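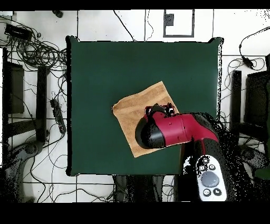

짙은 녹색 탁자 위에 비스듬히 펼쳐진 연갈색 수건

Plallov 살림천 낱말 모음

집에서 쓰는 천을 사람들이 뭐라고 부르는지 모은 낱말 목록이에요. 수건, 행주, 걸레, 보자기 같은 것들요. 저희 집은 행주랑 걸레를 엄격하게 나누는데 처가에서는 둘 다 그냥 '걸레'라고 해서 밥상 앞에서 몇 번 당황했거든요. 그게 시작이었습니다 ㅎㅎ

파일 구성
words.csv: 표제어, 뜻풀이, 쓰는 지역, 제보자 나이대
examples.csv: 제보받은 문장 그대로. 띄어쓰기도 안 고쳤어요.
merge.py: 표기만 다른 낱말을 묶는 스크립트
notes.txt: 제가 헷갈려서 적어 둔 메모. 안 읽으셔도 됩니다.

열은 네 개뿐이고 인코딩은 UTF-8이에요. 엑셀에서 바로 열면 글자가 깨질 수 있으니 '데이터 가져오기'로 불러오세요. (저도 매번 까먹어요!)

모은 방법
2월에 설문을 돌렸고, 전화로 들은 것도 섞여 있어요. 전화 쪽은 손지훈 님이 거의 다 받아 적어 주셨고 뜻풀이는 추미경 님이 손봐 주셨습니다. 지역은 제보자가 스스로 적은 그대로라서 '외갓집 쪽' 같은 값도 나와요. 지우기 아까워서 남겼습니다.

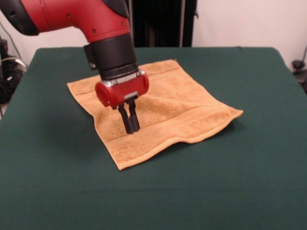 표제어 '수건': 네모난 테리 천, 판판하게 펼친 모양

'수건'이 제일 골치였어요. 세수수건, 손수건, 발수건을 따로 올릴지 한 표제어 밑에 넣을지 도수빈 님이랑 한참 얘기하다가 결국 따로 올렸어요. '타올'과 '타월'은 merge.py에서 하나로 묶이는데, 싫으시면 --keep-spelling 옵션을 켜세요.

알려진 문제
제보자가 10명 이상인 지역이 많지 않아요. 지역별 비율을 내거나 지도를 그리는 용도로는 권하지 않습니다. 나이대가 빈 줄도 꽤 있고요. 뜻풀이 말투가 들쭉날쭉한 건 천천히 고치는 중이에요.

쓰실 때
출처만 적어 주시면 어디든 쓰셔도 돼요. 빠진 낱말은 이슈로 남겨 주세요. 할머니가 쓰시던 말이면 더 반갑습니다. 표기 오류는 홍경태 님이 보고 계세요.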